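Getting Your Phone and Cable Clutter Under Control

I cleaned out the phone drawer last Thursday and I'm still a little giddy about it! You know the drawer. Mine is in the kitchen, under the toaster, and it had been eating chargers since before we moved in. If yours sticks halfway when you pull it, set aside an evening and try some of this.

Start with the chargers

Dump the whole drawer out on the bed or a big table and plug every wall charger in, one at a time, with a cable and phone you know are good. I found 11 chargers and two of them did nothing at all. Another one worked but buzzed, and that went straight in the recycling bag too. Feel the plug after ten minutes of charging. A bit warm is fine, but if you don't want to keep your fingers on it, out it goes.

While you have each one in your hand, read the tiny print near the prongs. You're looking for the output line, with a V and an A. Write the watts on a piece of masking tape (multiply the two numbers) and stick it on the side. I use a fine black marker and it has held up really well. Now when somebody says the tablet is charging slowly, I can see right away that they grabbed the little 5 watt one.

Then the cables

Cables die at the ends. Bend the last inch gently while the phone is plugged in, and if the charging symbol blinks off and on, that cable is done. Don't wrap it in tape and put it back in the drawer. I did that for years!

For the good ones, the best thing I ever learned came from my neighbor Wayne Cropper, who used to coil rope on a fishing boat. Make one loop the normal way, then turn your wrist and make the next loop underneath, and keep swapping. It feels silly for the first three or four cables and then your hand just gets it. A cable coiled that way drops open without a single knot. Finish with a strip of hook-and-loop tape cut 6 inches long -- short enough not to flap around, long enough for the fat laptop cords. Rubber bands dry out and go gummy, so skip those.

Sort by what plugs into the phone end. I used to sort by whose it was, and every time one of us got a new phone the whole system fell apart. 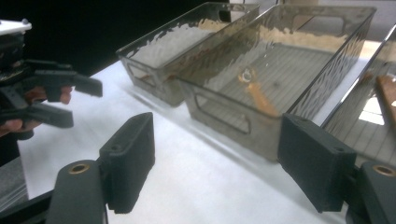
Label both ends of anything longer than a yard, too. When you're on your knees behind the couch with a flashlight in your teeth, you will be so glad you did. Bread bag tags work, and so do little flags of masking tape folded back on themselves.

SIM trays, pins and other tiny things

Those little eject pins! I had four of them and could never find one. Tape one inside a kitchen cabinet door and put another in your wallet behind the cards. A small paper clip does the same job in most phones if you straighten the first bend, but push straight in and stop if it won't give. Make sure you have the pin hole and haven't gone for the microphone hole next to it. Ask me how I know.

Old SIM cards and adapters can go in a coin envelope. Write the phone number and the carrier on the front. If the number is long gone, snip the card across the gold part with kitchen scissors and throw it out.

Cleaning out the charging port

If your phone only charges when you hold the cable at an angle, it may well be pocket lint. Turn the phone off, get under a good lamp, and use a wooden toothpick shaved a little thinner with a knife. Work gently along the edges and tip the phone so the fluff falls out. What came out of mine looked like felt, and the cable clicked in properly for the first time since August. No metal pins in there, please, and no water or cleaning spray.

What to do with the old phones

Charge them up first and copy off your pictures. Sign out of your accounts, then do the factory reset, in that order, or the next person can get locked out. Take the SIM and any memory card out as well. If the back is bulging or the screen is lifting, don't charge it or press on it. Put it somewhere cool and away from anything that burns, and call your local recycling center to ask how they want it brought in.

I kept one old phone for the kitchen as a timer and recipe screen, and I love it. It lives on a plate stand by the bread box with the brightness turned down. No SIM needed, just the home Wi-Fi.

Keeping it that way

New cable in, old cable out. That's the only rule I've managed to keep, and so far the drawer still shuts. I also put a sticky note inside the front edge with a list of what should be there, and my sister Wendy has already copied it for her camper.

Next up is the box of remotes in the hall closet. If you have a good way to tell which one goes with what, please leave it in the comments!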